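Plostolar Lunch Container Set, 10 Pieces: Review After a Month of Packed Lunches

Posted 3 May 2023

I pack lunch for work on most days, and I do the cooking for all of it in one go. For years I used a stack of mismatched plastic tubs with lids that had warped in the dishwasher. When the last one that still sealed finally cracked down the side, I bought the Plostolar glass set. I paid full price for it and have used it for a month.

The set is sold as 10 pieces, which means five containers and five lids. Three of the containers are the large rectangular size and two are small squares. The large ones have a divider molded into the glass, so there is one big section and one small one. The small squares are plain inside.

The large container holds a real lunch. I can fit a chicken thigh cut into strips, a scoop of rice and a good handful of roasted broccoli, and the lid still closes flat. If you eat big salads you will run out of room, because the leaves sit high before they are dressed. For grain bowls, pasta, chili and leftovers of most kinds it is the right size.

The divider is a mixed bag. It does not reach all the way to the lid, so anything runny will find its way across if the container is tipped. I put salsa in the small section once and ended up with salsa rice. Dry things are fine there - nuts, crackers, grapes, a boiled egg. For dressing I now use a separate little screw-top jar, and I leave it out of the container until I eat.

Sealing is the part I cared about most. Each lid has a silicone ring and a snap on all four sides. I filled one of the large containers with water, closed it and turned it upside down over the sink. It held with no drips. I did the same with tomato soup at the end of the month and it held again. The rings do come out for washing, and you should take them out, as food gets into the groove behind them. Getting them back in is fiddly. Mine went in twisted a couple of times, and a twisted ring will leak. 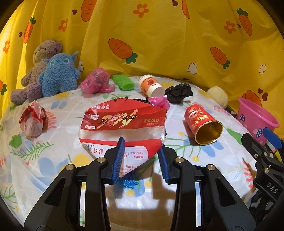
The weight is something to think about before you buy. Glass is heavy, and a full large container plus a water bottle makes my bag noticeably heavier than it was with plastic. I drive, so I don't mind. If I walked a long way or took a crowded bus, I would probably think again.

Reheating works well. I take the lid off and put a paper towel over the top, and four minutes at medium power gets a full portion of rice and beans hot in the middle. The glass itself gets hot at the rim, so use a towel to lift it out. The maker says the lids can go in the microwave with the snaps open. I tried it and nothing bad happened, but I would still leave them off.

The containers can also go in the oven without lids. I baked a small pasta in one at 350 degrees and it came out fine, with a nice crust along the edges. It took some scrubbing afterward. I have not put one straight from the freezer into the oven and I don't plan to.

Stains and smells are where glass beats plastic easily. I kept a turmeric and lentil curry in one of the squares for three days. The glass came clean with dish soap. The silicone ring stayed faintly yellow and smelled of garlic until I soaked it in warm water and baking soda overnight.

I compared it with two other sets I have used. The Greenwood containers are lighter and have a taller lid, which is better for salads, but they have snaps on only two sides and mine leaked from the first week. The Huton set has a better divider that goes right up to the lid. The large size is smaller than the Plostolar one, though, and I was hungry again by three o'clock.

Storage is decent. The containers nest if you take the lids off, but the divided ones only nest with each other when they face the same way. I keep the lids standing up in a drawer. It takes less space than my old pile of tubs did, and every lid fits something.

One of my lids has a snap that feels looser than the others. It still closes and still seals. Replacement lids are listed on the Plostolar site, but the small square size was out of stock both times I checked.

What I liked: good seal, portion size, no stains, cleans up easily.

What I didn't: weight, low divider, rings that are awkward to put back.

Would I buy it again? Yes, for the large containers. I hardly use the two small squares except for cut fruit and the odd half onion, and I would have been happier with four large ones and no squares. If most of your lunches are salads, look at something taller.

Rating: 4 out of 5

Recent posts
Felstead Insulated Lunch Bag Review
Cold Noodle Bowls with Peanut Sauce
How Long Does Cooked Rice Keep in the Fridge?
Sheet Pan Sausage and Peppers for the Week
Greenwood Salad Spinner: Worth the Cabinet Space?
Five Dressings That Travel Well
Black Bean and Corn Lunch Bowls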